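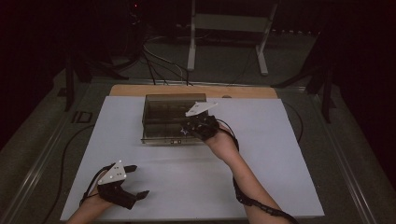 Figure 1. Hand-held grippers in use at a table station, with a divided box on a white board.

Unit 7: Planning and Budgeting for a Demonstration Station

Purpose of this handout

This handout supports the lecture on equipment planning. It deals with the purchase of a table station at which a person wears a pair of hand-held grippers and carries out short handling tasks, so that the movements may later be used in training a robot arm. Students should read it before the seminar and bring a draft budget with them.

The arm itself was costed in the previous unit and is left out here. Experience in the Idero teaching laboratory suggests that the arm receives most of the attention in a purchase request, while the station is put together afterwards from whatever money remains. The order should be reversed where possible. A station can be working for months before an arm is delivered.

1. What is being bought

For planning purposes a station is divided into four cost groups.

Worn equipment. The grippers, their wrist straps, the marker plates fixed on top, and the cables that join them to the rest of the system. In Figure 1 there is one gripper on each hand, each with a white triangular plate. Plates and straps should be priced as separate lines, as they are replaced more often than the gripper bodies.

Work surface. The table, and any board or sheet laid over it. A plain board is cheap and can be changed when the task changes. The table should be chosen first and the board cut to suit.

Task objects. Boxes, trays, parts and containers. These are small sums one by one and are regularly forgotten. Transparent or tinted objects, such as the smoky-grey box in the figure, should be entered by exact model, so that the same item can be bought again.

Surroundings. Stands, lighting, power, cable covers and floor space. Note the stands and the floor cables beyond the table in Figure 1. A request that lists only the table will understate the area needed.

2. Capital and running costs

Students often place everything under capital. This is an error. The following should be shown as running costs:
- straps, plates and spiral wrap
- replacement cables
- task objects
- operator hours
- data storage
- calibration checks

Operator hours will usually be the largest of these. A station with nobody booked to use it produces nothing, and a budget that buys a second station before the first is fully staffed will be returned for revision.

3. Comparing quotations

The department requires a minimum of 2 written quotations for any request of this kind. In the worked case for this unit they come from two suppliers, Hiludov and Avutix. The Hiludov offer is for a complete station, delivered and set up. The Avutix offer covers the worn equipment only and leaves the table, stands and cabling to the buyer.

The two totals cannot be set side by side as they stand. Before comparing them, add to the Avutix figure the cost of the missing groups and the staff time needed to assemble them. Also check the following points in both offers:
- whether left and right grippers can be ordered singly
- cable length, measured from the wearer's wrist to the socket by the route the cable will really take
- whether the price of spares is held, and for how long
- who pays carriage on returned items
- whether the recording software is bought outright or renewed each year

Cable length deserves particular care. The arms move across the whole board, and a cable that is long enough at rest may be short at full reach. Extra length, on the other hand, has to be kept clear of the work and of people's feet. Allow for both wrap and floor covers in the estimate.

4. Delivery and the planning calendar

Avutix quotes 13 weeks from order to delivery. Hiludov quotes a shorter period for the grippers but will not set up the station until the room has passed its electrical inspection. Orders must reach the finance office before the end of December if the equipment is to be used in the summer term.

Work backwards from the first teaching session. Enter the inspection, the delivery of the table, the setting up of the stands and a period of trial use. Trial use is not spare time and must not be given up when a delivery is late.

5. Sharing between projects

The Preda project has asked for use of the station outside teaching hours. Where equipment is shared, the running costs should be divided by booked hours - a fixed half share is simpler to enter but is seldom fair to the smaller user. Each project buys its own task objects. Damage to worn equipment is charged to the project that held the booking at the time.

A shared station also needs agreed storage. Boards and boxes take up more shelf space than is generally expected, and the shelving belongs in the request.

6. Preparation for the seminar

Prepare a one-page budget for a single station using the four cost groups in section 1. Show capital and running costs in separate columns. State which quotation you recommend and what you added to it in order to make the comparison.

Add a short note on which items you would remove if the sum allowed were reduced by a tenth, and what effect this would have on the work. Budgets that remove spares first should explain how the station would be kept in use after a cable fails.

Price lists for both suppliers are in the course folder, together with the blank request form. Figures are to be given net of VAT.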